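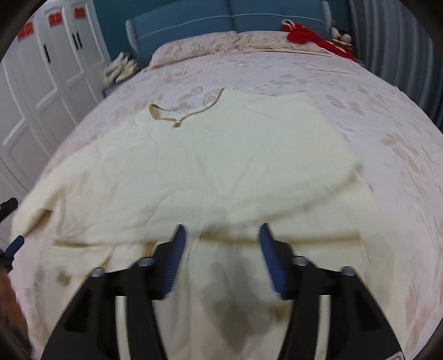 The spare room at Beaulieu has now been cleared for the summer, and I wish to set down how the clothing was dealt with, as several members of the family have written to enquire. The wardrobe had not been properly emptied since November. All garments were brought out and taken one at a time to the bed, which offers the only flat surface of sufficient size in the room. The cream one with the narrow beige trim at its V-shaped neckline was among the more awkward, being a large piece of soft cloth that creases readily. It was laid out with the neckline towards the blue headboard, smoothed from the middle outwards, and folded in from the sides before being brought up from the hem.

The following arrangements now apply.

- Light garments are kept on the upper shelf, folded to the width of the shelf paper.
- Woollens are stored in the 2 lidded boxes from Orberg, beneath the window.
- Items to be returned to Lalville are in the canvas bag behind the door. They should not be unpacked.

Mr Nektarios Tzavaras, who kindly lent the boxes, has asked for them back when the family next travels to Lamis. A replacement pair has been priced and will be ordered in due course.

Guests are requested to leave the pink bedspread in place during the day. It may be washed with the matching pillowcases on a gentle setting and should be dried away from direct sun, as the beige floral pattern is already pale.

The hall cupboard remains outstanding. It contains 12 coat hangers of a kind no longer wanted, and a quantity of table linen which has yet to be sorted. I shall report on it separately once the linen has been aired.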